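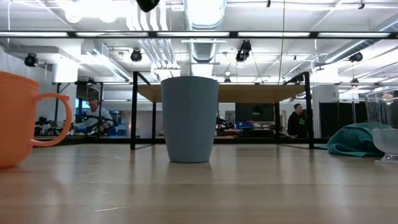
I've been at Hovthorpe long enough to remember when my whole job was screws. You sat down with a tray of housings and a driver and you put in the screws, and at four you went home with a sore wrist. Now I sit with the arms. My title changed in November (the pay went up a little too, yes, thank you for asking, Mom) and most of what I do all day is tabletop stuff, the kind of thing you'd do in your own kitchen without a thought. An orange mug, a gray-blue cup, a teal towel all bunched up next to something made of glass. That's a shift! My brother-in-law thinks I'm making it up.

I get asked a lot if I'm training the thing that's going to take my job. I don't know. I've gone back and forth on it, usually while driving. What I can tell you is what's different for us so far, and it's mostly not what I was bracing for.

First thing, the place got quieter in some ways and a lot chattier in others. On the old line you couldn't hear the person beside you, so you learned to get by on eyebrows. Now we talk constantly. We argue about where a cup should go! Gumaro Lozano spent 2 years across the bench from me and I don't think we'd had one real conversation, and last month he and I went a good ten minutes on whether a person would pick up a mug by the handle or just grab the thing around the middle. (Middle, if it's empty. He disagrees. He's wrong.)

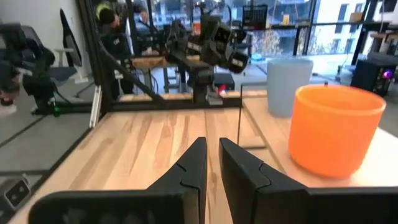
Second thing is what it does to your head. I used to come home with my hands tired and my brain fine, and I could help with homework or pay bills or whatever. Now my hands are great and by dinner I can't pick a TV show. You have to pay attention the entire time, even when it's the same move you've watched since morning, and I underestimated that badly. A couple of the older folks tried it and asked to go back to packing, and I get it. They were fast at what they did and proud of it, and all of a sudden they were beginners next to people half their age.

We keep our tallies in a thing called Natik, which I have complained about on this blog before. It wants 1000 entries from each bench before it'll show you a chart, and then the chart is ugly. We had 2000 in before Meléndez (that's the building next door, they handle our schedules) figured out we'd been filed under the wrong bench. 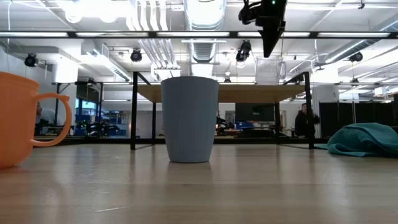 What I'd really like is for somebody upstairs to ask us stuff before they buy it. They did ask once, about the chairs, and we got good chairs! So it can be done. There's a meeting coming up about adding a second late shift, 2 to 10, and I've already told them I'm not doing it with kids in school. Gumaro might. He likes his mornings.

I'll write up how the meeting goes, and I still owe you all the green chile recipe from last time.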